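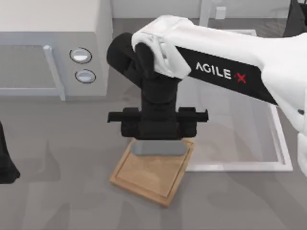

posted in June by the Trolby bench account

Spent the morning on the kitchen cell in sim and I think the right arm is finally behaving! Long thread, sorry, I have coffee.

First thing, the gripper zero. I open and close it 100 times before I trust any number it gives me. Old Lehner habit, from when we lost almost 2 days to a bad offset.

Then the approach height over the cutting board. I had it at 145 mm and the wrist kept taking this goofy wide swing toward the microwave. Dropped it, replayed the path, much calmer.

Also the Usier config loads the left arm first now -- if you pulled the old one, grab it again or your joint limits will be swapped.

Friction on the fingers is still a guess. I'll run 1000 grasps overnight on the Malo box and see what slips.

Oh and save your home pose BEFORE you touch the base frame. Ask me how I know.

Recent posts
Re-taping the cable run on the Lehner cell
Usier config notes, part 2
Which grease for the wrist joint?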